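Unit 4 handout: When part of the job moves to a machine

Welcome back, all of you, and thank you for the thoughtful notes on the Costello reading (I did get through every one, with a good deal of tea). We turn now to the Pestari course material on housekeeping work, and to the small, ordinary task of carrying a basket to a shelf and handling the things that go with it.

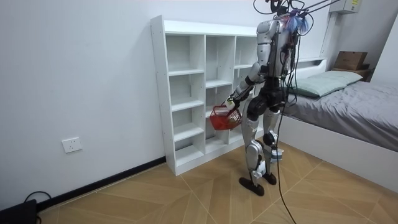
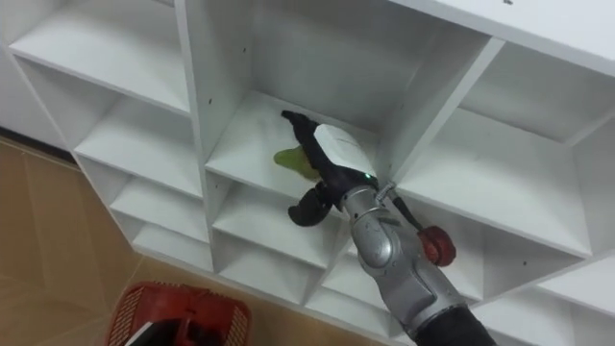
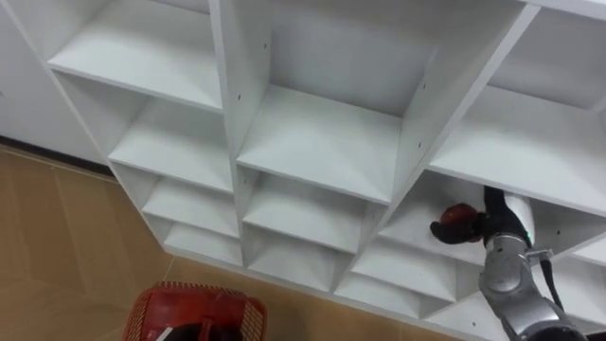

Shelf work, with the red basket in all four views. 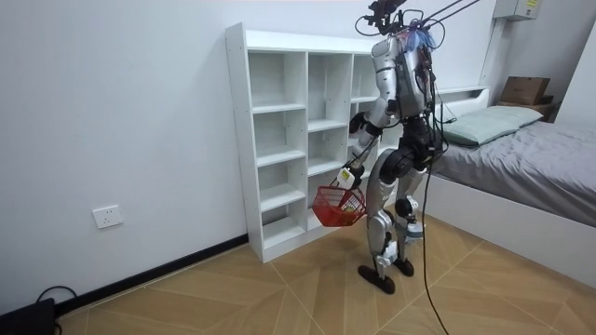

Kendinitz, October

Please keep the people in mind as you read on. At the Floltov guest residence, which has 80 rooms, the housekeepers were asked what they thought would change, and 53 of them wrote back. Many were glad at the idea of less bending and reaching. Quite a few worried about their hours — and about who would be blamed when something ended up on the wrong shelf.

One housekeeper wrote that tidying a room is when she notices a guest is unwell. I have thought about that letter a great deal, and I'd love for us to spend some time on it together.

For our next meeting, bring a page on a task you know well. Which parts would you gladly hand over, and which would you miss?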